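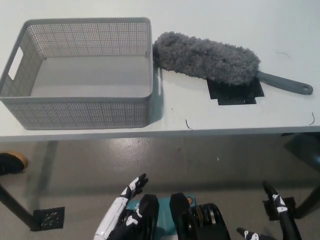

Our basket and duster table, robot parked back from it

Fibers on the table and in the finger joints, how often do you all clean?

bench_and_basket
Posted 2024-11-04

Hi all, longtime reader, first time I've had a problem worth typing up. I look after a Fellix two-armed unit with the black and white Jastiva hands, and the job it's on now is picking up a fluffy gray microfiber duster and dropping it in a gray plastic basket. Then I put the duster back and it goes again. We've done nearly 700 rounds on this setup.

So, two things are bugging me. The first is fluff. I wipe the tabletop before every session and there are always strands on it again when I next look. There are three of them in my photo, and I can't swear whether they're off the duster or somebody's hair. On a white table they stand out like crazy. I don't mind them on the table so much, but last week I got a strand out of the joint at the base of the right thumb with tweezers, and it was wound around in there pretty good. Since then the thumb has felt a little slow to open all the way, or else I'm imagining it because I know what I pulled out.

The second is the black square the duster sits on. I made it out of tape pieces I had left over (the Pasaribu cloth kind) and stuck it down so I'd put the duster back in the same place every time. The edges aren't very even, I'll admit that. Now I'm wondering if I should peel the whole thing up and do it over with one clean sheet, or if I'd be throwing away a perfectly good reference spot. Everything I've taught it was taught with that square where it is.

What I do now: dry cloth on the table, quick look at the fingertips, home both arms, go. I haven't opened up any finger covers. Should I be? And has anyone used compressed air on these hands? The Jastiva booklet has one page on cleaning and most of it is about not getting them wet.

halfturn_left

Please don't use compressed air! Or at least don't start with it. I did that on an older pair of these hands, and I blew a nice wad of lint from the outside of the knuckle, where I could see it, to the inside, where I couldn't. Ended up taking the finger off to get at it, and that was my whole afternoon.

What I do with fuzzy stuff (we run dusters, socks, a fleece blanket that I hate):

Power the hands down and wait for the fingers to go limp before you touch anything. Then open each finger by hand, all the way, and go down the joints with a soft dry brush. I use a makeup brush from the drugstore. Brush away from the palm. Do the thumb last and go slow there, it's got that wide gap at the base that grabs everything. Tweezers only for what the brush leaves behind, and if a strand doesn't want to come, turn the joint a little back the way it wound up and try again -- don't yank it.

I do this every 100 rounds with fluffy things and about never with hard plastic things. With 700 on yours and no brushing so far, I'd do a long one today.

For the slow thumb, put the hand in its open pose from the Fustuvow screen, then close, then open, and watch the position number for that joint after each one. Mine settle at the same value every time. If yours stops short and then creeps, there's still something in there. If it lands where it should and just feels slow to you, I'd leave it alone and look again next week.

Also, take the duster outside and shake the life out of it before you start. A new one sheds way more than an old one in my experience. I go over ours with a lint roller too, and my coworkers have opinions about that.

mostly_mops

just vacuum it

tapeline_tuesday

Agree with the brush answer, so I'll take the pad part.

I'd replace it, but mark it first. Put a small pencil tick on the table at each of the corners, 4 in all, then peel. Clean off whatever glue is left with a bit of rubbing alcohol on a cloth (keep it well away from the hands) and let the table dry completely before the new one goes down. Then line up one flat sheet with your ticks. I like thin rubber with tape under it over tape alone, but either works if it's one piece. The thing I'd worry about with overlapping pieces is a lifted edge that a fingertip can catch when it comes in low for the handle. Run your own finger along it in both directions. If you feel a snag, the robot is going to find it too, sooner or later.

One catch. If the new sheet is thicker than the old one, the duster sits higher, and your grasp height may want a nudge. I changed mine on a Friday without thinking about it and spent Monday wondering why every grasp was squeezing the head and missing the handle. Run ten or so slow ones with your hand on the stop before you let it go at full speed.

And while you're down there, check that the foot plates under the table legs haven't crept. I've got polished floor as well and ours does wander a little when people lean on the table. A strip of tape on the floor along one side of each plate is enough to tell you. I was 100 percent sure mine hadn't moved until I put the tape down, and then a couple weeks later there was a gap you could get a pencil into.

bench_and_basket

Thank you both! Brushed everything this afternoon and got a gross amount out of the right hand, hardly any from the left. Thumb number comes back to the same value now, four tries in a row. Haven't touched the pad yet, I want to find a sheet the same thickness first. Floor tape is down.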